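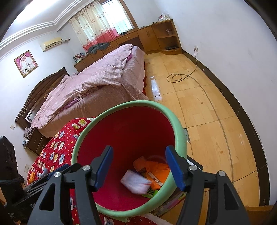 Annag Rutherford wanted to know why the bin task has so many more episodes than anything else, and whether a policy trained on this lot will just learn to go looking for bins. Fair question. Short answer: yes a bit, if you sample flat. Use the task weights in weights.txt. Longer answer further down under Balance.

Home Files Issues Wiki Releases Sign in

Satimside bedroom set, data card

Second release. Replaces the February one, please delete that, the timestamps were off on half of it.

What it is

Hand-held gripper episodes, ordinary lived-in bedrooms, short tidying jobs. A person holds the gripper and does the job, we log the video and the finger opening. No teleop, no arm anywhere in this release. 1,648 episodes after cleaning. We started with roughly 2,000 and threw out the rest, see Dropped.

Meant for training the Birkorari policy but nothing in the format is tied to it. If you can read plain mp4 and a csv you can use it.

Tasks

bin_put: pick something up off floor or bed, drop it in the bin
bin_take: pick something out of the bin, put it where the prompt says
fold_rough: one fold of a cloth item, no neatness asked for
drawer_close: push only, no grasp
cable_move: lift a cable loop clear of the walkway

bin_put and bin_take are one folder, tasks/bin. Read the direction field. Do not guess it from the first frame, plenty of bin_put episodes start with rubbish already in there from the ones before.

Rooms

All at Garness, all furnished, none of it staged beyond moving the bin. We asked for beds to be left as they were, quilts rumpled, cables on the floor, clothes on the desk. Window light is whatever it was. Some glare off the floor and ceiling, left in.

Bins are what the house had. The one with a green rim and a red inside turns up in a lot of tasks/bin. If your detector locks onto that rim, well, ours did. There's a colour jitter setting in the loader which helped, default is off and probaly should be on.

How an episode goes

1. Fingers open, pads facing, hold over or near the start object.
2. Start press. Wait for the beep.
3. Do the task at normal hand speed. Not slow motion!
4. Open fully, back off, stop press.
5. Say "bad" out loud before stopping if it went wrong. Audio is stripped later but the flag is kept.

Collectors were told to come in from a different side each time. Mostly did. The late evening ones get samey.
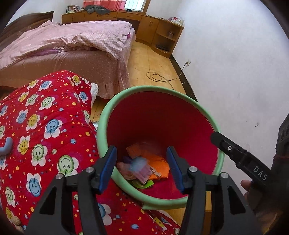

Soft wrappers and crumpled cloth are the hard part of bin_take. The fingers close, the opening value looks like a good grasp, and the thing is already slipping. So don't use finger width on its own as a success label. We tried it, and it agreed with the human label badly enough that we took the column out. If you have the February csv you still have that column. Ignore it.

Rim contact is marked where we spotted it (rim_touch, 0 or 1). Not reliable for light touches. A 0 means we didn't see one.

Fields

ep_id: string
task, direction: as above
room: letter code
opening: 0 closed, 1 fully open, logged every video frame
pose: from visual tracking, metres, start of episode is the origin
pose_ok: 0 where tracking was lost
rim_touch: see above
success: human label, one labeller, second labeller on the test split only
note: free text, often empty, spelling not fixed

Pose goes worst when the gripper is right down inside a bin and the view fills with plain plastic. Mask on pose_ok. Do not interpolate across gaps longer than half a second, the ends don't line up and you get a jump.

Splits

test: 391 episodes, split by room, no room appears in both
train: everything else

No official val. Carve your own out of train, by room please and not by episode. Random episode splits look great and tell you nothing, neighbouring episodes share the same bedding and the same rubbish.

Balance

Back to Annag's point. A little over 1,000 of the episodes are bin ones. Reason is dull: a bin resets itself, you tip it out and go again, whereas fold_rough needs someone to mess the cloth up properly each time. We meant to even it out and ran out of days. weights.txt brings bins down to the same share as the other tasks. With flat sampling our policy drifted towards the bin in cable_move, quite often, with nothing in the fingers.

Next release should have more drawers. No promises.

Dropped

- tracking lost for most of the episode
- start press missed
- anyone's face in view, or post, or a readable name or address
- two grippers running at once with clocks out of sync
- one whole session where opening was logged upside down. Could be rescued, hasn't been

Running it

Cleaning scripts are in skinner/. Skinner wants the raw folder layout, not the released one, so you only need it if you collect your own. Loader is load.py. Works on Linux, someone got it going on a Mac, no idea about Windows.

python load.py --task bin --mask-pose --jitter

Memory use is silly if you leave --cache on. Known.

Privacy and use

Householders agreed to research use of the video. If you spot something in there that shouldn't be, a photo on a wall, a letter, open an issue with the ep_id only, dont paste the frame. We'll pull the episode and bump the version.

Research use only, don't repost the raw video, derived features are fine.

Still to do

- second labeller for train
- proper units check on pose in rooms D and E
- better notes on which bins are in which room
- fix the upside down session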